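The Bread Board

My grandmother's cutting board came to me in November, wrapped in a bath towel, in the back seat of my aunt's car, with a bag of onions on top of it to keep it from sliding around.

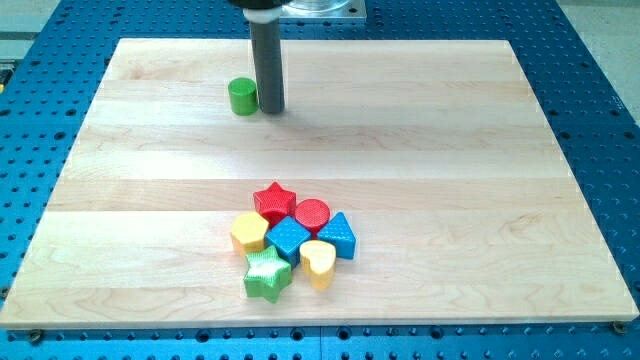

I should say first that I am not a person who inherits things gracefully. When my father's side of the family divided up the good china, I came home with a gravy boat and a headache. So I carried the thing up the stairs, set it down, and didn't look at it properly until spring, when I had a new place to put it and ran out of excuses. It is a big pale maple board, all long strips glued edge to edge, and if you look at it long enough you see that the strips don't quite agree with one another. Some are a touch yellower than their neighbors. My grandmother claimed she could tell them apart with her eyes shut, by the sound the knife made, and I believed this until I was a grown woman with children of my own. I may believe it still.

She bought it the year she and my grandfather moved to Figueiredo, which was a town of 1,358 people when they got there and, as my grandfather liked to tell anyone who stopped for gas, a town of 1,358 people when they had been there ten years. Somebody must have been leaving at the same rate that somebody else was being born. They rented the rooms over the Flivura bakery, which had gone out of business, and the bakery's sign was still up, and people would climb the stairs on Saturday mornings, no, on any morning at all, and ask my grandmother for rolls. She told them the bakery was closed. She told them this for most of a month. Then one morning it was raining and a man stood there with water running off his hat, and he looked so let down that she said to come back in two hours.

She didn't own a board big enough to knead on. She had been using the kitchen table, which had a leaf that dropped if you leaned on it, and she was a woman who leaned. My grandfather drove all the way to Nevora and came back with the maple board across his knees on the bus, because the car had quit on him on the way and he had left it with a mechanic and chosen, between a night in a hotel and a bus ticket home, the bus ticket. He said he paid 35 dollars for the board. She said that was a scandal. She wiped it down with oil every Sunday night — she called it feeding the board, and we were not allowed to talk loudly while it was being fed — and she went on calling it a scandal for the rest of her life, always with her palm flat on the wood.

I don't know how many rolls were made on it. The family number is more than 1,000 a year, but the family number was supplied by my grandfather, who rounded everything up, fish included. What I know is that I stood on an overturned crate beside her when I was five and was given the scrap dough, gray from my hands, and that she baked my scrap along with the rest and put it on a plate and ate it, all of it, with butter, as though it had come from the best kitchen in the country.

She was 64 when she stopped selling them. Her wrists had gone. She didn't make any announcement. She took down the bakery sign herself, with a screwdriver and my uncle holding the ladder and begging her to let him do it, and after that when people came up the stairs she gave them coffee and they sat in her kitchen and complained about the rolls at the grocery store. I think some of them came more often than before.

So this spring I oiled the board. I had bought the wrong kind first and had to go back to the store, and then I stood over it with the rag for a good while, feeling foolish, keeping my voice down though I was the only one in the house. The wood drank it up. There are little swirls in the grain that I used to follow with one finger while I waited for the oven, and my finger went to them now without being asked, only it is a much bigger finger and it gets there sooner.

Then I called my aunt and told her I was going to try the rolls, and was there a recipe written down anywhere. She laughed so long that I put the phone on the counter and went to find the flour. When I picked it up again she was still laughing, but she had started giving me instructions in between. Warm the milk, she said. Not hot, warm, like a bath for a baby. And don't measure the salt, she said, just put in what looks like too much and then take a little back.

I wrote it all down on the flour bag and rolled up my sleeves.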